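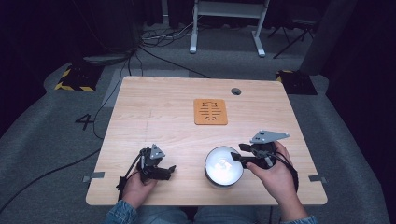 A plain table, and why it stays plain

Search this site Enter keyword Go

79 shares | 2 comments

By Esben Gunnlaugsson

Ingvar Hjaltadóttir has been making work tables for Kvaran in Unham for most of her adult life. She started in the finishing shop, moved to the drawing office, and now decides what goes into the catalog. The table she talks about most is the Bosix, a light wooden one with a pale laminate top, a single cable hole near the far edge, and small gray metal brackets underneath that stick out a little at the sides.

"People ask me what's new on it this year," she said. "Usually the answer is a screw."

We talked in January in her office above the packing floor. She had a sample top leaning against the radiator and kept turning it over while she spoke.

The first thing she wanted to discuss was the grain. On the Bosix it runs from side to side as you sit at it. Kvaran tried it the other way on an early batch and got complaints.

"When the lines run away from you, your papers never look straight. You keep nudging them. With the lines going across, you put something down and it looks like it belongs there. I can't prove that. I had two tables set up downstairs for a month, and everybody sat at the same one."

The color was an easier decision. Dark tops sell well in showrooms, she said, but they show dust and fingerprints, and a dark item laid on one is hard to find again. On a pale top you can see a black cable or a small gray part right away. She also likes what it does for brighter things. An orange pad with rounded corners, the kind with a dark pattern of bars and little shapes printed on it, stands out well against pale wood, and so does anything with a glossy white top.

"I'm in favor of a mat or a pad," she said. "It gives you a middle. You work in front of it, or on it, and it saves the surface. What I don't like is a pad that covers the whole table. Then why did you pay for the table?"

The cable hole took longer to settle. An older model had two, one in each back corner. Customers in Warnach, where Kvaran sold most of its tables in those days, kept filling the spare one with pens. Ingvar took one out and got a stack of letters about it.

"They were right to write. If your outlet is on the wrong side, one hole is a nuisance. But most people don't use it at all. They let the cable go off the side and down to the floor. I do it myself at home - I have a hole a foot away and my lamp cord goes over the edge."

She has stopped trying to change that. The edge is rounded over slightly so that a cord hanging across it doesn't rub on a sharp corner.

The brackets are the part she gets asked to hide. They hold the top to the frame, and she could set them farther in, but then whoever puts the table together has to lie on the floor to reach them. She has put together plenty of tables on carpet and doesn't recommend it.

"On carpet you also can't slide it. You lift it, both ends, and you put it where it's going. I tell people to mark the floor if the table has to come back to the same place. A number is fine. Tape wears off - people walk on it."

Does it matter what stands around the table? She thinks so. Many Bosix tables end up in rooms with curtains, stands and a lot of wiring, and she asks buyers to leave space behind the far corners. A stand with striped tape on its base is easier to miss with your foot than a plain black one, she said, but a clear path is better than tape.

The Bosix sells for $1190, and she knows some readers will find that high. She didn't argue the point. The top can be replaced separately, and the brackets come off with one wrench. The oldest one she knows of is still in use and has had three tops.

Before I left I asked whether she had a second design in mind. She does, a narrower one, but the legs wobble and she won't show it until they stop.

Related items
Choosing a floor covering for a work room
Where to put the lamp
A morning at the Warnach timber yard
Desk pads: what to look for
Repairing a chipped table edge

3553 views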